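October 1, 2015

Dye bench, second round of the walnut hull tests.

OK so I finally got back to the walnut bath, the one I put up in August and then kept walking past. It has been sitting in the lidded bucket under the sink since then and the smell is, well, earthy. Not terrible! I've had worse out of the onion skins. I strained it through the old pillowcase twice and there was still grit at the bottom, so next time I'm letting it settle overnight and ladling off the top.

Wool first. I used the Natness two-ply, the undyed cream one, 150 grams split into small skeins so I could pull them at different times. No mordant on half of them (walnut is supposed to grab on its own) and alum on the rest. Everything soaked in plain water from breakfast on. I forgot to tie the little knotted tags on two of the skeins, so I'm going by memory on which is which, and I've put a question mark next to them on the card. Please, everybody, tag before the soak. I say this every time and then I don't do it.

Heat was slow. I kept it under a simmer for an hour and then just turned it off and let them sit. First skein came out at 30 minutes and it was a pretty weak tea color, kind of pinkish when wet, which went away when it dried. The ones left in the longest are a real brown, almost like a good leather belt. The alum ones look a bit warmer to me but I'm holding them up next to the window at five in the afternoon so take that with some salt.

Cotton was the letdown. I used strips torn from the Eze sheeting and they came out beige. Just beige – the color of a waiting room. I had scoured them too, or I thought I had. Water beaded up on one corner of the leftover piece when I tested it later, so there's probably still finish on it and I should boil the whole lot again with soda ash before blaming the walnuts.

Other notes while I'm at it. The Emotau scale is drifting again. It read 18 grams for the brass weight and then a minute later it didn't, so I changed the battery and it settled down. All the alum was weighed after the battery change, thank goodness, but the skeins were weighed before. I don't think it matters much at these amounts.

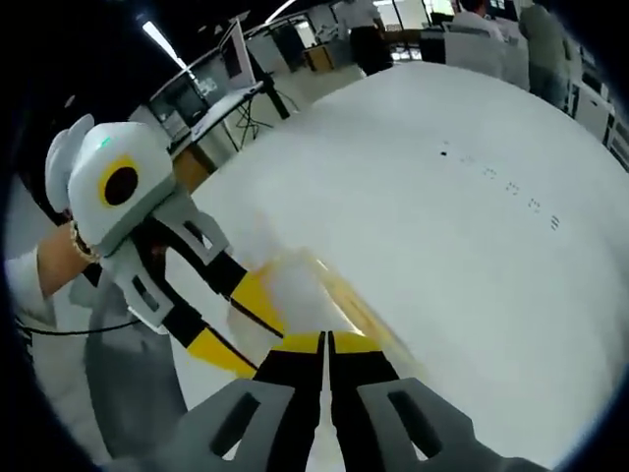
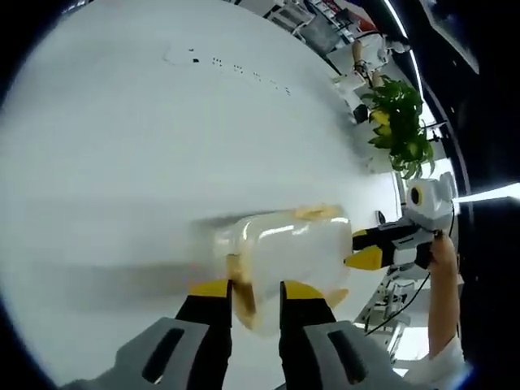 Comment penciled in on the facing page: You're probably right about the sheeting, but I'd look at the water too. The tap in the back room runs hard, and I got the same flat beige on cotton in the spring until I switched to rainwater. Also, did you try tannin first? A soak in oak gall or even strong black tea before the alum made a big difference on my napkins. And I'd leave the wool in the cold bath a full day before deciding anything about the mordant.

Good point on the water, I hadn't thought of it. There's a full rain barrel by the side door so I'll do one pot of each, same strips, same bath strength. The tea thing I want to try too but on a separate day, or I'll never know what did what.

Iron next. I have a jar of rusty nails in vinegar that's ready, and I want to dip one end of each brown skein for a few minutes and see how dark it goes. People warn that iron makes wool brittle so I'm keeping it weak and rinsing like crazy. One skein from each group stays undipped for comparison.

Light test: wound short lengths on card, covered half with foil, taped to the south window. Leave them alone please, they look like trash but they aren't.

To buy or scrounge:
soda ash
more hulls if the tree on Nindudov Road is still dropping
rubber gloves, large, the last pair leaks at the thumb (my thumb is currently brown)
a lid that fits the big pot

Saved the used bath in the bucket, marked exhaust 1. Should have at least one more pale round in it.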